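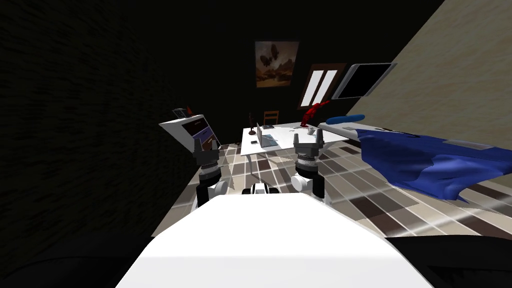 Re: [simkit-users] Hornus two-arm package, worth it?

Hi all, quick one between meetings so excuse the typing.

Alfredo Belmonte wrote:
> Has anyone run the Hornus bundle for more than a demo? Trollholm
> quoted us 3688 for the year, 6 seats, support included. The room
> packs look nice on the product page but I need to know if the grasping
> holds up on small stuff. Also does the wrist view come standard or is
> that an add-on? Need to decide before August.
>
> Alfredo

We've had it since spring. Short version: yes, with gripes.

Wrist view is standard. Head view too. You get both out of the box and can log them together. The add-on Trollholm will try to sell you is the depth export, 500 extra, skip it unless you realy need it. We don't.

Rooms: the bedroom one is what we use most. Desk, laptop, cups, bed with a blanket on it, checkered floor. Good clutter. Floor reflections threw our detector at first, had to retrain. Lighting is harsh, dark wall one side and very bright on the other, no easy slider for it. You edit the room file by hand. Annoying but doable.

Small objects: mixed. Turned shapes are the hard ones, narrow neck, wide base, they roll. Soft contact setting helps, default is too stiff. Here's the wrist side from our setup:

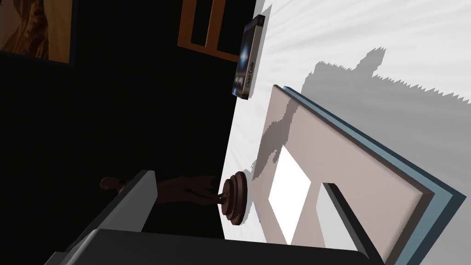 Wrist view, dark brown turned piece by the left finger, panel with the square opening to the right.

Look at the edge of the panel's shadow. Stair steps. Thats the default shadow map. Raise it and the edges clean up, but frame rate drops hard, on our machine anyway. We leave it low for training and only turn it up for stuff we show people. Dark wood against the dark side of the room is a pain too, the far end almost goes away. If you're doing anything with segmentation, check that first.

Support: ok. Trollholm answers in a day or so, Cao forum is faster. Docs are thin on the arm controller, the section on joint limits is just wrong for the right arm (sign flipped). Patch is on the forum, search "mirror fix".

Price: 3688 is the list price. Ask for the lab rate, we got 300 off just for asking. Seats are floating so 6 is plenty unless you have a big group.

Did look at Altumden before this. Cheaper, nicer installer, but one arm only when we tried it and the wrist view was extra. Might of changed.

If you get the trial, run the long episodes overnight before you sign anything. We had a memory leak on resets, fixed in the last update I think, but would like to hear if its gone for you too.

Can send my room file and the contact settings, just mail me off list.

Gotta run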